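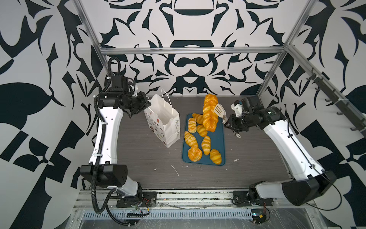
Re: [flatunstead-bakes] Bags or boxes for the Wednesday table?

Hello everyone, and thank you for all the kind notes about the braid recipe. I'm glad it worked out for so many of you, even the ones who forgot the second rise!

On Wednesday evening a member wrote:

> We go through a lot of bags at the Zanedance bake table and I'm
> wondering if we should switch to boxes. The long loaves stick out
> of everything. Also, does anyone lay the bread out on a tray before
> packing, or do you go straight from the rack? I have 300 paper bags
> left and would like to use them up first.

I would say use up the bags, and yes, I'm firmly a tray person. I like everything out where I can look at it before I pack, the big braid and the small rolls together, because then you see what has to go in first. A long braid will hang over the end of nearly any tray you own, and I've stopped fretting about it. The blue trays with the raised rim are nice for this, since a round bun can't wander off onto the floor (ask me how I know).

For the bag itself, I open it all the way and stand it next to the tray with the handles pulled out to the sides. The braid goes in on end, against one of the narrow sides. Then the ridged rolls, then the striped ones, and the little rectangular pastries last, because they get squashed if you so much as look at them. Swirled buns can go wherever there's a gap. If the braid pokes out of the top, let it — people like to see what they're carrying home.

As for boxes, I priced them at Hubáček in June and the smallest order was 2,000, flat packed. I have no idea where any of us would keep that many. The paper bags with the little pennants and the "Happy Every Day" on the side are cheerful enough for me, and my neighbors reuse theirs.

If anyone does want to split a box order, write to me off list and I'll see if we can get to a sensible number.

Warm wishes from the Flatunstead end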